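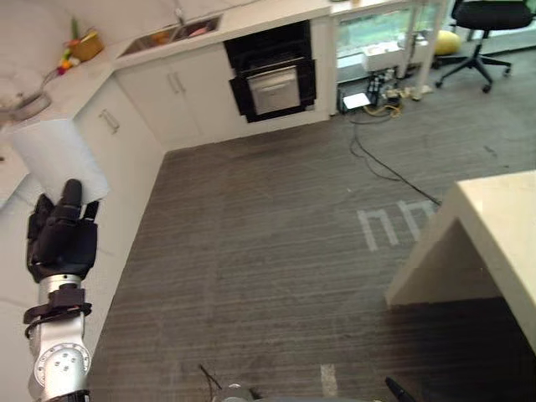
I went to the open day at Drirno in February, mostly to see the kitchen demonstration. I'd read their brochure for the Numedano arm and wanted to see it working in a room before I said anything for or against it. This is a review of the demonstration and of what I could tell about the arm from it. I haven't had one to use myself.

The visit was free but you had to book. There were 12 of us in the afternoon group, and we were given 31 minutes on the printed timetable, which ran over. Refilwe Venter led the session. She speaks clearly, answers what she is asked and doesn't mind saying she doesn't know.

The demonstration was paper handling in a fitted kitchen. That sounds dull next to pouring tea, but paper is awkward stuff. It bends, it slides, and a hand that presses too hard will crease it. The black hand has several fingers and they close together on the sheet, so it stays upright and fans out a little at the top. I thought the grip looked sensible. When I asked to look at a sheet afterwards there was a faint crease near one corner and nothing else.

**What I liked**

The pace. Other open days I've been to had the arm racing about to impress people. At Drirno it moved slowly enough for you to follow what the fingers were doing, and Refilwe stopped it twice when someone asked a question.

I also liked that it was done in a proper kitchen, with a sink, an oven and a pan left out on the worktop. The Chávez stand I saw last year had a bare bench and a black curtain, and you learned very little from it.

**What I didn't like**

The hand let go of the sheet on two of the eight tries I watched. Both times it was while the wrist was turning. Rocío Ospina, who looks after the control software, said the turn was a known weak point and they were working on it. Fair enough, but the brochure doesn't mention it.

The motors whine. It isn't loud, but it would get on my nerves in a room at home.

There was no price list. I was told to write in, and did, and got a polite reply with no price in it. The Prorneden people put theirs on a card by the door, and I'd like to see that done everywhere.

**Practical notes**

- Book early, the morning group was full.
- There is a lift, but it's at the back of the building.
- The car park is 200 metres up the hill.
- Tea and coffee are provided, lunch isn't.

**Would I go again?**

Yes, if they repeat it. As a demonstration I'd give it four out of five. The arm itself I'd put at three for now - good fingers, poor wrist. I have asked to be told when the new wrist software is ready and will add a note to this page if I get to see it.

July 8, 2020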